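Subject: Re: Kollow skills passport for contractor crews
Date: Sat 22 June

I read the Kollow brochure twice and the price sheet once, and I still can't find the part where anyone watches a person do the job. There's a lot about dashboards. There's a lot about gate readers. The practical assessment gets one paragraph on page 12, and it says "practical or equivalent," which in my experience means a slideshow.

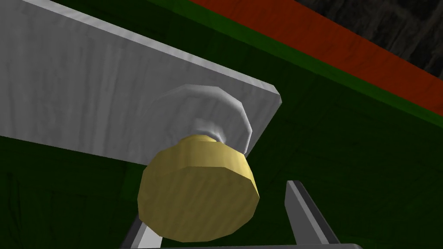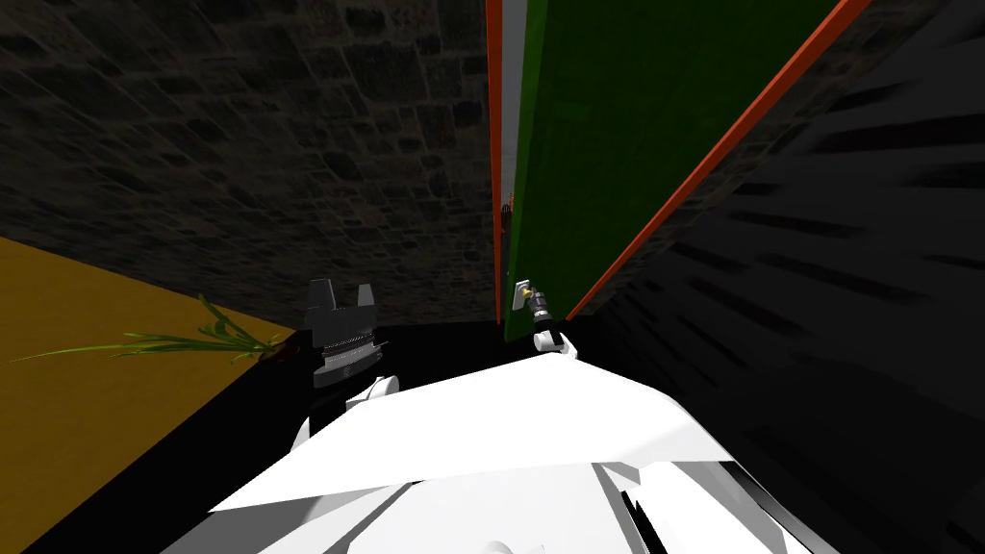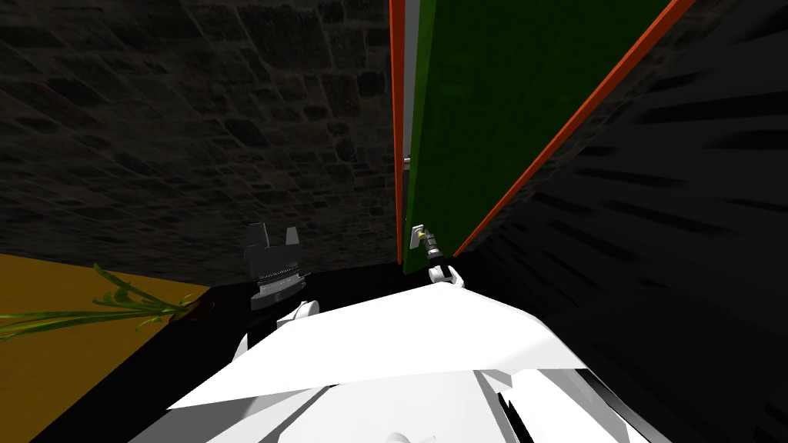
Anyway, Enikő's message from earlier in the week, with my replies under the pieces I disagree with:

> On behalf of Enikő Sipos:
> We ran the Kollow onboarding test with the Balogh crews
> before the January shutdown at Podmont. 137 people went
> through it and the pass rate was 90 percent on the first
> try. Site management was very happy.

I'm sure they were. But what was the pass rate on the old paper test? If it was 90 there too, we bought a nicer screen. And what happened to the people who failed? My understanding from the Balogh side is that they sat the same questions again after lunch and were on the job by two o'clock. If somebody can tell me otherwise I'll take it back.

> The test is specific to the trade. A flange technician
> gets flange questions, a scaffolder gets scaffold
> questions, etc.

I tried the flange module on the demo login. The first question asked me what a torque wrench is for. The fourth asked what color vest a visitor wears. I'd expect at least one item on tightening sequence and what you do when the gasket has been sitting out in the rain, and I didn't get one. Maybe it draws from a bigger bank. The brochure says 2,000 questions — fine, who wrote them, and when did that person last hold a wrench?

> It also saves time at the gate, because the results carry
> over from one site to the next.

This is the piece that worries me most. Sistero tried carrying results over between its two plants and ended up with men cleared for a unit they had never set foot in. A card that says "competent" doesn't say on what equipment. I would want the expiry date and the assessor's name printed on it, and I'd want the receiving foreman free to say no.

I'm not against testing people. I've sent home enough "experienced" hands by ten in the morning to know the papers don't tell you much. I just want to see a bolt-up on a test rig, with a supervisor standing there, before we sign anything for the fall turnaround.

Enikő, can you get the question list for two trades, any two, and the retest rule in writing? And does the price include the assessors or do we supply those ourselves? The sheet has a line for "site resources" with no number next to it.

Please reply to the list and not just to me, a couple of the other contractors are waiting on the same answers.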